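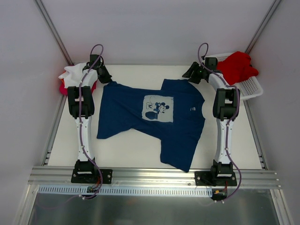

Navy T-shirt with the Mickey Mouse print, between the two arms.

Wednesday, August 25, 2021

Sound bench, Kekura rehearsals

Jetlow is singing again!! Got the old tape echo back together before lunch and it sounds gorgeous, much darker than I remembered from February. New pinch roller, heads cleaned, and the wobble on long repeats has gone down to something you'd want to keep. Vija played one low note on the harmonium into it and we all just stood and listened until it died away.

Settings for the slow section of Guvora, so I don't lose them again:
delay 300 ms
feedback just under the point where it runs away (pencil mark on the panel, ignore the older mark in biro)
treble all the way down
send from harmonium and voice only, drums stay out

The run-through of the slow section came to 11 minutes, longer than the score suggests, and I'd happily have had more of it. Indrek wants it shorter. We'll see who wins.
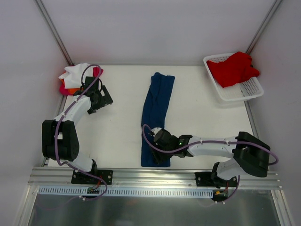
The ringing is the other thing. Every time Iraís leans into the top of the chorus something in the chain howls, and I'd been blaming her microphone. Swept it properly this afternoon and the peak sits at 1432 Hz, very narrow, and it's still there with a different microphone and a different cable. Took the Jetlow out of the loop and it went away. So it's in the echo, or in how the echo meets the desk. Put a narrow cut on the return and she could sing as loud as she liked. I'd still like to find the real cause. My money is on the output transformer, Indrek says earth, and he has been right before (annoyingly often).

Listened back to the recording with Austra afterwards. She's doing the projections and hadn't heard the new ending with the echo in it. She wants the picture to lag behind the sound by the same delay, so the colours arrive with the first repeat and the dry note comes out of the dark. Lovely idea! Tried it very crudely off her laptop and even like that it gave me goosebumps. It does mean I have to leave the delay time alone once the show starts, so no more fiddling with the knob during the bridge. Have taped over it.
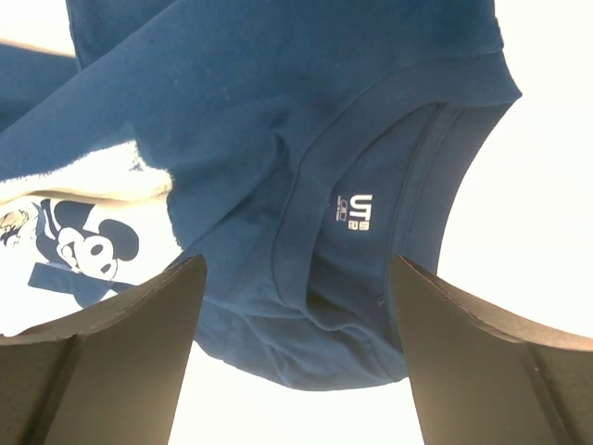 Channel 4 on the desk is crackling again. Moved the harmonium across to the spare and labelled it. Please don't move it back, whoever reads this, the fader feels fine and then drops out when you're enjoying yourself most.

Liepiņa want the input list this week. Maarja has the draft and only needs the tape echo return added, stereo if they have the channels, mono if not. Ask her about the house piano too, whether it's tuned to the same pitch as the harmonium. If it isn't, we leave it shut and Vija does the intro on her own, and I wouldn't mind that one bit.

Still to do:
spare belt for the Jetlow
swap the output transformer and sweep again
longer lead for Austra's laptop
fresh tape loop, splice it slowly this time
play the whole of Guvora with the lights off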